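Print this page | E-mail this page

We use cookies to count visits to this site. By carrying on you accept this. Close

Sorting and Legibility of Wooden Alphabet Blocks on a Grained Table
Student project report, Skondinham
Tadhg Noonan and Raghda Darwish
Supervisor: Niamh Ní Chonaill
26/08/2023

1. Purpose

The project looked at how easily a reader can pick out letters on wooden blocks when the blocks lie on a table of similar material. The blocks are natural wood cubes with coloured borders and raised letters. Some side faces carry animals or numerals, so a block has more than one possible reading, depending on which face is up.

2. Materials

The table is wooden, brown and strongly grained. Letters come in several colours, green among them, and a few faces are yellow. No cloth or mat was laid under the blocks, as the contrast between block and table was part of the question. 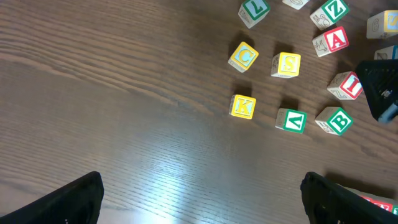
Yellow letters on yellow faces gave the most trouble. The thin blue outline does most of the work there, and readers who missed the outline tended to pass over the letter. Green letters on a pale ground were read sooner, although a tilted green character was often taken for a numeral.

3. Method

Each reader stood at one side of the table and called out the letters in any order. We logged 154 readings and threw out 42 – in most of these the reader had named a side face instead of the top. The blocks were spread out again by hand between readers, with no attempt at a fixed layout.

4. Glare

Light reflecting off the table was not planned for. It bleaches the grain and lowers the contrast of any face that catches it.

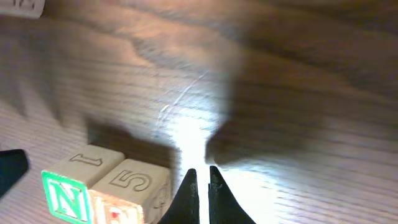

We repeated the readings with the reader moved to the next side of the table. Errors on numerals fell, errors on letters did not. A numeral 1 lying sideways remained hard from either side and was left out of the final table of results.

5. Discussion

Border colour helped readers more than letter colour. We had expected the grain to matter most, and it mattered less than the angle of the block. A matt surface should be tried next – Restance sell a suitable board, but it arrived too late for the June sessions.
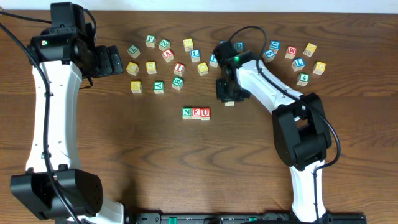
Dymphna Breathnach, reading the draft, objected that a loose cluster and a wide spread are two different tasks and should have been scored apart. We agree. The readings were not logged in a way that allows this now.

Comments (3)

Bereket Admasu: Did you note which readers already knew the set? Mine would go straight to the animals.

Sirnard: The blue outline on yellow is a nuisance for anyone with poor colour vision. Worth a section of its own.

Raghda Darwish: @Bereket no, we only asked for age. It will be on the form next time.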